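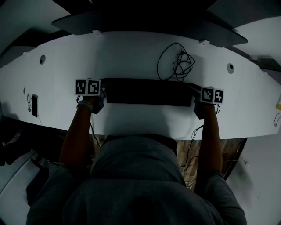 Student Robotics Help > Clubs and Team Projects > Data Collection

Two-handed demonstrations: tracking is lost when the grippers are turned inward

Asked by Plokow Robotics Club
Status: answered
3 replies

Question

Our club is preparing a project for the Senetport student showcase, which takes place in June. The task is a two-handed lift: the operator holds one hand-held gripper in each hand, takes a flat object by its two ends, raises it, and sets it down at another position on the table. The recorded demonstrations will later be used to train a policy for the two arms in our school's engineering lab. Each gripper carries a block on top with two square printed markers, and the position of each hand is computed from those markers using a camera worn at the head.

Single-handed recordings have been satisfactory. The difficulty arises only in the two-handed task. When the operator approaches the object and turns both wrists inward, the software reports a lost pose for one hand, usually the right. The gap may be very short, but in some recordings it continues through the entire lift. Of the 173 demonstrations collected to date, a large share cannot be used for this reason.

The following measures have been taken without a clear improvement:

The markers were reprinted on matte paper and mounted again.
The camera calibration was repeated with the board supplied by the school.
Exposure was shortened, which reduced motion blur but made the image darker.
Operators were instructed to move more slowly.

We would be grateful for advice on two points. First, is the loss of tracking more likely to come from the markers, the lens, or the way the operators are working? Second, may the short gaps be filled by interpolation, or should those recordings be discarded? The showcase rules require that teams document how their data was prepared, and we wish to do this correctly.

Accepted reply
Posted by Horrocks Technical College, Robotics Instruction
11 December 2023

The symptoms described are consistent with a viewing-angle problem. A square marker is detected reliably when it faces the camera and poorly when it is seen at a steep slant. Turning the wrist inward tilts the block on top of the gripper, and the outline of the marker narrows until the detector rejects it. A wide-angle lens makes the matter worse, because objects far from the center of the image are both smaller and more distorted.

We recommend that the club proceed in the following order.

1. Confirm the cause before changing any equipment. Select several failed recordings and step through them one image at a time at the moment the pose is lost. If the marker is sharp but narrow, the angle is at fault. If it is smeared, the cause is motion blur. If a sleeve or the other hand is in front of it, the cause is occlusion.

2. Check the lens model used in calibration. Many calibration programs assume an ordinary lens by default, and that assumption fails toward the edges of a fisheye image. The program may still report a small error if the board was held only near the center. Repeat the procedure with the fisheye model selected, and carry the board into all four corners.

3. Confirm that every marker has its own identification number and that the software is set to use both markers on a block together. Our students once lost most of a term to a configuration file in which the second marker on each block had been listed but never enabled. The symptom was very similar to yours.

4. Revise the starting posture. The operator should stand close enough to the table that the object lies near the middle of the camera's view, with the elbows slightly out. This permits the hands to reach the two ends of the object with less rotation at the wrist.

5. If the trouble remains, alter the mounting angle of the markers on the block. A modest tilt toward the operator's head is generally sufficient. Measure the new offset between marker and gripper fingertips and enter it in the software — recordings made before and after the change must not share the same offset value.

With regard to interpolation, a gap of up to 3 consecutive images may reasonably be filled if the hand was moving smoothly on both sides of it. Longer gaps should be cut or the recording discarded. A gap that falls on the grasp or the release should never be filled, regardless of length, as those are the moments the policy most needs to learn. State the rule in your documentation and apply it to every recording alike.

Comment from Plokow Robotics Club

Thank you for this thorough reply. Item 3 did not apply, but item 2 did: our calibration had been performed with the standard lens model. After correction, the poses near the sides of the image are considerably steadier. Some losses remain during the inward turn, and we will proceed to item 5.

Reply
Posted by Jimora Makers, Student Division

Our team had the same fault, and the solution was brighter light. We would add lamps before anything else. We also suggest collecting more data — we recorded 900 demonstrations for a simple pick-and-place task and would set 2000 as the target for two hands. With that quantity the bad recordings will not matter.

Comment from Horrocks Technical College, Robotics Instruction

Additional light is useful, as it would allow the club to keep its shorter exposure. We must respectfully disagree on the second point. If tracking fails at the same stage of the task each time, a larger collection will contain the same fault in the same place.

Reply
Posted by Senetport Student Showcase, Technical Desk

Teams are reminded that discarded recordings must be listed in the data summary with a short reason for each. Original files should be retained until judging is complete. Changes to marker mounting are permitted at any time before submission and do not require approval.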